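Why I've gone off the big success number

I've read a lot of robot papers this spring, and I've started doing a thing I probably shouldn't, where I skip straight to the results table, find the bold number and decide how I feel about the whole paper before I've finished my tea. The Plirkbridge paper got exactly that treatment. Then I went back and read it properly, and now I've got opinions about tables.

The task is two arms sorting fruit and veg on a shiny white table, with clear plastic bins standing by. It's easy to picture once you've seen it:

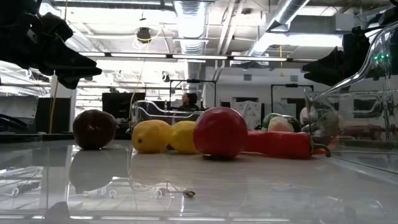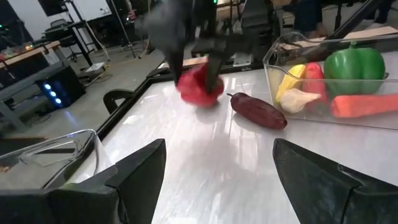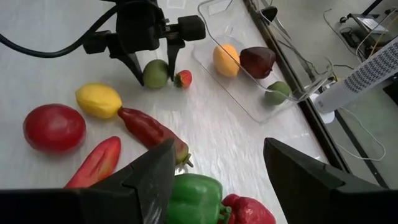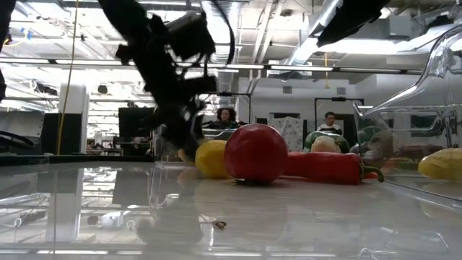

So, the method. They call it Darkenen, and the idea is pleasingly simple. You train a policy on people's demonstrations, 1385 of them in this case, and while it's learning you randomly dim or blank out one of the camera views. The policy can't lean on its favourite view all the time, so it has to learn to get by on whatever's left. I like this a lot! Anyone who has watched an arm dither because its own fingers are blocking the thing it wants will see the appeal straight away.

And the headline result is good. Out of 40 trials on a freshly mixed table, the policy cleared the lot in 33. The same policy trained without the dimming managed 13. If you stop there (I did, the first time) you come away thinking occlusion is sorted and we can all go home.

My grumble is with what counts as a trial. A table is cleared or it isn't, and everything that went on in between gets squashed into one tick or one cross. A run where the arm picks each piece cleanly first go scores the same as a run where it chases a chilli across the table, drops it, has a think and gets it on the fourth try. I know which of those I'd want in my kitchen. The videos in the supplement have both sorts, and they feel like two different robots.

It cuts the other way too. Some of the crosses are runs where a single lemon got nudged out of reach right at the end. That's a near miss, and the table treats it the same as an arm that froze at the start.

The Brirholm group did something better with their drawer-packing work last year, I think. They logged every grasp attempt and printed the whole lot as a dull grey appendix, and it's the only appendix I've ever read for fun. You could see which objects ate all the retries. You could see that the retries bunched up late in the run, when there was less left on the table, which I would never have guessed. None of that would have fitted in a bold number.

People tell me per-grasp logging is a pain, and yes, it is. I tried it on our own little rig, Raju, back in March, and spent whole evenings arguing with myself over whether a brush of the fingertips counts as an attempt. (I decided it does if the gripper closes. I'm still not sure.) But the Plirkbridge lot already have the videos. Somebody has already sat through all 40 of them to hand out the ticks, so the extra work is a second column in the spreadsheet.

I'd also love to know what happens when a view goes missing at test time and stays missing. The paper dims cameras during training and then tests with everything switched on, so the claim I'm most interested in is the one they haven't quite tested. Pull a wrist camera's plug halfway through and show me the grasps.

I'm going to try the dimming trick on Raju anyway. If it halves the dithering I'll be delighted, and I'll post the retry counts along with the ticks, brushes of the fingertips included.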